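Ticket 1301 – suture pads, thread and lighting, bench 2
Site: Waltville
Opened: Jun 20, 2025
Status: open, partly worked
Category: consumables / practice bench
Product: Sturkora tissue pad, pale, standard

Reported problem
Thread fraying at the knot, pad surface dragging, edges of the pad too dark to place a stitch properly. Same complaint as April but worse. Users say the knot sits up on the cut and wont lie down flat.

Tried so far
– wiped pad, plain water, no soap
– swapped needle, same size
– new thread pack from the Tomaszewski box (the other box is over a year old, do not use)
– lamp nudged toward center

Lamp first. Center of pad is fine, bright enough to see the texture. Corners go to nothing.

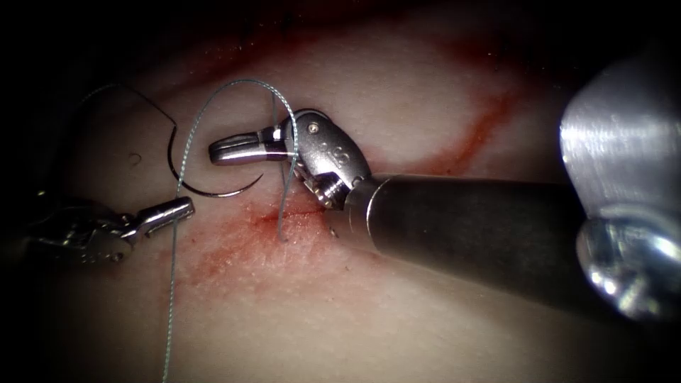

Moved lamp back 2 inches, better on the left, worse on the right. Put it back. Needs a second lamp or a wider one, asking Balladton for a price. Not going to hold the ticket for that.

Update, later same day
Thread. Cut a length from the new pack and one from the old pack, ran both between fingers. Old one catches. New one smoother but still fuzzes if you drag it back through the same hole. Told everyone to stop sawing it back and forth. Pull once, steady, done.

Knot tails: being cut too short, they stand up like bristles and then the next loop snags on them. Leave them longer, trim at the end of the row. 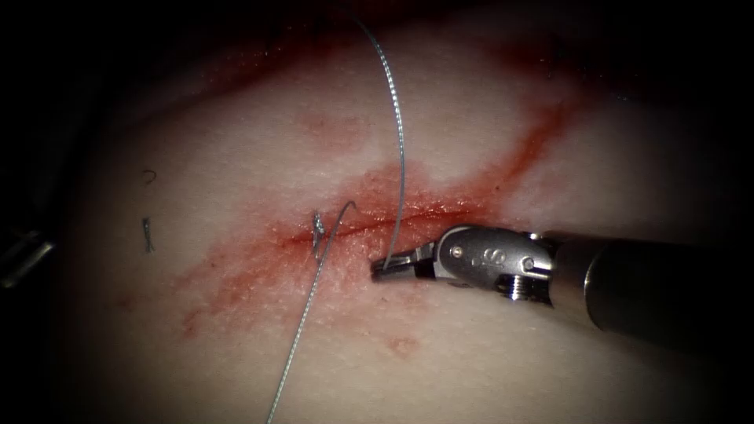
Red fluid – go easy on it. It soaks in along the cut, and once its in the pad you can't tell a tear from a stain. A few drops is plenty. Blot, don't rub, rubbing takes it right across the pad and then someone logs it as a damaged pad when it isnt.

Checked the stock sheet while I was there. 17 pads left, sheet said 166. Somebody typed an extra 6 and a half, or the sheet never got updated after the last course. Corrected it. Reorder sent, part of the same Balladton request.

Drag on pad surface: not reproduced on a fresh pad. Only on the ones that were left out uncovered. Put lids on the trays please. Surface gets tacky, thread sticks to it and then it loops around whatever is closest.

Loops – separate issue, I think, but putting it here so it's in one place. Working length is too long. People pull off way more thread than they need and the slack wanders. Shorten it before the first throw. If it wraps, stop and unwind it, don't pull through, thats how the frayed bits start.
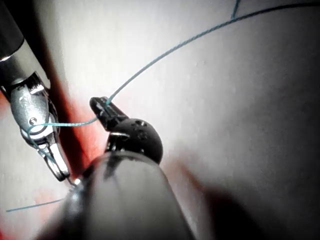
Tried a short length on a fresh pad, single stitch, three throws. Lay flat. Tried the same with old thread and it fuzzed on the second throw. So old box goes in the trash, will do that before I leave.

Still to do
– second lamp, waiting on price
– label on thread drawer with date opened
– lids
– ask Sturkora if the tacky surface is a storage thing or a bad batch

Workaround for now: fresh pad, new thread only, cut it short, keep the stitch row in the middle where the light is.

Leaving open til the lamp price comes back. Add to this ticket if the fraying shows up again, dont start a new one.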